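ホーム | 工房日誌 | 材料 | 過去ログ | 検索

工房日誌 3月28日(土)

オイル仕上げの再塗り、続き。

クレルヴィル社の硬化型オイルを「一回塗りで耐水」という宣伝どおりに信じていいのか、まだ納得していない。去年の11月に塗った試験片を棚から出してきたが、端の2枚は白っぽく曇っている。説明書には25度で一晩置けば実用強度とある。一晩で実用強度になるものが、なぜ4か月たって爪で跡がつくのか。

ガウンは混ぜ方が足りなかったのだろうと言う。缶の底に沈んだものをかき起こさずに上澄みだけ使えば、たしかにそうなる。ただ、あのときは自分で棒を入れて底までこすった記憶がある。記憶なのであてにはならない。手順を書いていなかった自分が悪い。今回は書く。

・下地は240番で止め、最後に水引きして毛羽を立て、乾いてから600番で軽く落とす
・布は綿の古シャツ。紙ウエスは繊維が残るので使わない
・塗って15分後に余りを全部拭く。拭き残しがあると必ずべたつく
・使った布は水に浸してから捨てる(自然発火する。これは宣伝ではなく本当の話)

600番まで上げるのは磨きすぎだという意見もある。目が詰まって油が入らない、という理屈だ。理屈としてはわかるが、比べた試験片を見せてもらったことがない。チンドン社の資料にも同じことが書いてあるのに、グラフの縦軸に単位がない。単位のないグラフは読まないことにしている。

もうひとつ気になっているのが色。赤みの強い茶の板は、油を入れると濃い筋が一段沈む。カタログの色見本は白い台紙の上の小片なので、大きい天板になったときの筋の出方がわからない。広い面で見ると、筋のところがまず目に入る。

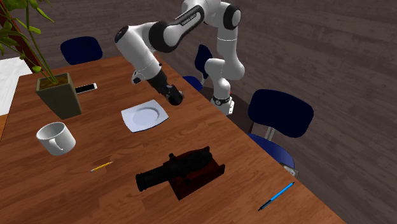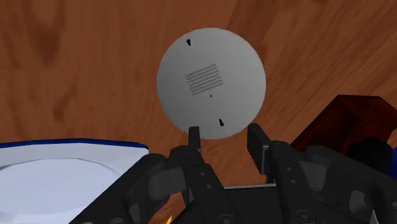

赤茶に濃い筋、どちらも同じ調子。

ヘギョンではなくギョンファの意見も書いておくと、筋が沈むのは油のせいというより照明のせいで、夕方の窓際で見れば誰でも暗いと言う、昼にもう一度同じ板を見てから文句を書け、とのこと。加えて、クレルヴィルのオイルは缶を開けてからの日数で別物になるのだから、開封日を書いていない試験は試験と呼ばない、とも言われた。後半は反論できない。前半には少し反論がある。去年の試験片は昼も見ている。曇りは昼のほうがよく見えた。

開封日、今日から缶の蓋に油性ペンで書く。

値段の件。プラスコムの店頭では小缶が2,000円で、量に対して安くはない。チュー商会の亜麻仁油ならもっと安いが、乾くまでの長さを考えると棚がふさがる。イェジは蜜蝋を足せば早く触れるようになると勧めてくれるが、それは表面が蝋になっただけで、下の油が固まったわけではないと思う。輪染みの試験をすればはっきりするはず。

試験の組み方(案)
A クレルヴィル一回塗り
B クレルヴィル二回塗り、間は一晩
C 亜麻仁油のみ
D 亜麻仁油に蜜蝋
同じ板から切り出すこと。別の板を混ぜると筋の差なのか油の差なのかわからなくなる。前回はそれをやった。

水を垂らして一時間、湯で一時間、酢で十分。判定は二人別々に書いてから見せ合う。ソユルに頼む予定。Aが勝ったら宣伝に謝る。

端材の切り出しは月曜以降。帯鋸の刃がだめなので、先にそちらを替える。

コメント 2 | シェア 25
お問い合わせ | 無断転載はご遠慮ください | ページの先頭へ戻る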